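校际力量举联赛赛程编排 课程项目报告
2022年8月17日 作者:第二小组

题目是五月定下的:替一个业余力量举联赛排出下一赛季的赛程。联赛由泽斯特尔(Zestel)体育用品店冠名,奖品是一条护腰带,大家为它争得相当认真。

我们拿到的原始数据是271名选手的报名表,其中“体重”一栏有人填公斤,有人填斤,还有一位填了“保密”。清洗数据用掉了整个项目一半的时间,开题报告里给它留的是一个下午。

排程先用Jerno试做,它把女子组全部排到了早上六点,而且坚持己见。后来换成自己写的贪心算法,约束条件共两条:同一选手两场比赛至少隔三周;皮雄(Pichon)馆与武达诺(Vudano)馆不得同日开赛,两馆共用一套杠铃片。程序跑了2,667次迭代后得到可行解,总冲突数为零,总抱怨数未统计。
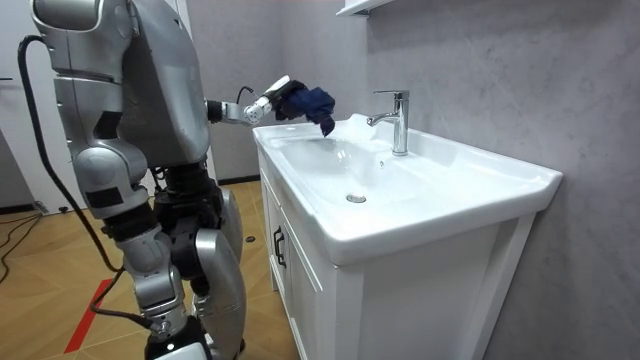

运动管理系 赛事运营课程组

预算方面,杠铃片的运输费是最大一项,单程600多元,比裁判的餐费高出不少。裁判长看过表格后对此发表了意见,我们已记入附录二。

不足之处:模型没有考虑选手临时换级别。按往年记录,称重前一晚换级别的人很多,理由多半与火锅有关。下一版打算把报名截止与称重之间的间隔缩短,再给每个级别预留两个空位。代码和赛程表已交课程组存档,护腰带不在提交范围内。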